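19 Jul 2019
By the Lumanlan household desk
Filed under: Bedroom > Small Things > Jewelry
3 min read

Section 3: Setting Up the Jewelry Tray

You have reached the part of the Lumanlan guide that deals with necklaces. If you skipped Section 2 (Drawers), go back. The drawers will still be there, and so will whatever is at the bottom of them.

What you need

A shallow tin with a rim. A sheet of newspaper. A table you can give up for 20 minutes. A cloth for the table, as cheerful as you can stand.

3.1 Spread the cloth and set the tin in the middle of it. Jewelry is not to be sorted on the bed. A patchwork quilt can swallow an earring and give it back in June.

3.2 Fold the newspaper to fit the bottom of the tin. Any page will do. Try not to read it, or you will still be standing there at dinner.

CAUTION: Run a finger along the inside edge of the tin first. Older cookie tins, the Hornow kind especially, have a seam that snags thread.

3.3 Undo every clasp you can find and close it again on itself. An open clasp will grab the nearest necklace and hold on.

3.4 Lay the longest strand in last, in one loose curve. Pearls go over heavier beads. If you put them in first you will be digging for them, and digging is how a strand of 128 beads becomes a floor covering.

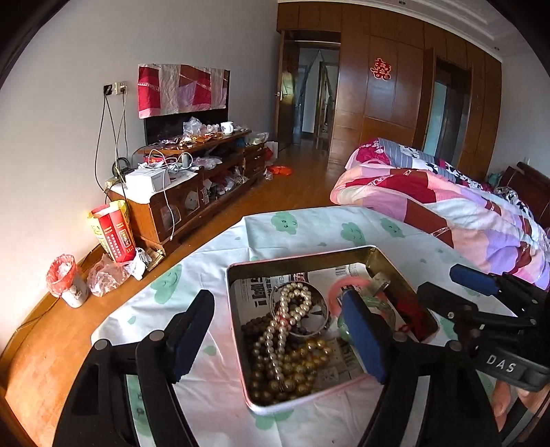 3.5 Bangles can stand on edge or lie flat. They will do what they like after the first time you move the tin, so don't spend long on it.

3.6 Tuck red string and other soft odds and ends into a corner. You will not remember what the string is for. Keep it anyway.

NOTE: The Atholm divider insert fits most tins and is sold separately. It has one slot for rings and several for things we have never identified.

3.7 To take a piece out, lift from the middle of the strand, slowly. If something else comes up with it, lower both and go back to 3.3.

CAUTION: Do not shake the tin to find an earring.

For tins with a lid, see Section 4. For knots, see the Fonuvau knot sheet at the back, and bring a pin.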